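Residence Diary, Garment Care Room
Monday, November

The garment care room opened at 8:15 a.m. The overnight bins had been brought up from the lower corridor by the evening staff and were standing inside the door with their tickets attached. Seraina Fankhauser signed the intake sheet and began with the trousers, as the shirts were still waiting on hangers from the supplier.

The intake register for the month stood at 437 pieces when the room opened. Of these, 356 had been returned to residents. Three pieces carried over from last week remain on the high shelf without a name label, and the residents' office has been asked once more to post a notice. One of them is a good wool cardigan with a Brato label, and it would be a pity to see it go to the unclaimed rack.

The morning was given to denim. Denim takes more room than other cloth and more patience, and the procedure agreed in the spring was followed throughout. Each pair is laid flat on the white table with the waistband toward the person working. The pockets are turned and checked before anything else is done. The legs are then smoothed outward from the seam, brought up short, and the waistband is straightened last. Pairs that come in with a belt still threaded are set to one side of the pile and handled separately.

The matter of belts occupied a good part of the morning. The standing rule is that a belt found in the loops is drawn out, rolled, and placed in the paper bag with the resident's ticket. Mr. Guerra of the second floor has written to ask that his belts be left where they are, as he has twice received another man's belt in his bag and has gone without his own over a weekend. His letter was courteous and his complaint was fair. It was decided that a belt may stay in the loops at a resident's written request, provided that the buckle is wrapped in tissue so that it does not mark the garment beneath it in the stack. The request is to be noted on the ticket in ink. Odair Guerra was informed of this by note before lunch.

A second question concerned wear. Several pairs in the current lot have gone pale across the thighs, and one resident had asked whether the laundry was at fault. The room's position is that fading of this kind is often part of the garment as bought, and that staff should write down the condition of the cloth at intake so that there is no argument at collection. A line for this will be added to the ticket. The wording is still open. "Faded at front" was proposed and seems sufficient.

The 10:30 delivery from Eberhard brought tissue and paper bags but no clip labels. The missing labels have been on order since the last delivery but one -- the second time this autumn that an item has been left off without a word. A letter will be sent. In the meantime the old Bukon labels in the bottom drawer may be used, although the adhesive on them is poor and they should be pinned.

After lunch the table was wiped down and the afternoon lot begun. It ran to 84 pieces, most of them bed linen from the guest rooms, and was finished at 4:40 p.m. The large sheets were folded by two people, as is the custom, and went to the linen closet on the first floor. Two pillowcases were found torn at the hem and were placed in the mending basket, where they join the tablecloth from the dining hall.

The shelf marked Flerkevico House was found to be sagging at the middle and has been cleared until it can be seen to. The stacks kept there are now on the windowsill side, in the same order, with the room numbers facing out. Staff collecting for that house should look there first.

For tomorrow: the denim pile is to be completed before the shirts are started. The belt notice is to be pinned beside the door. Tissue is to be moved to the near shelf. The high shelf is to be dusted, and the cardigan offered to the residents' office a final time.

The room was closed and the key returned at 5:05 p.m.
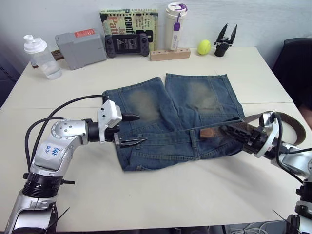

Jeans on the white table, belt left in the loops.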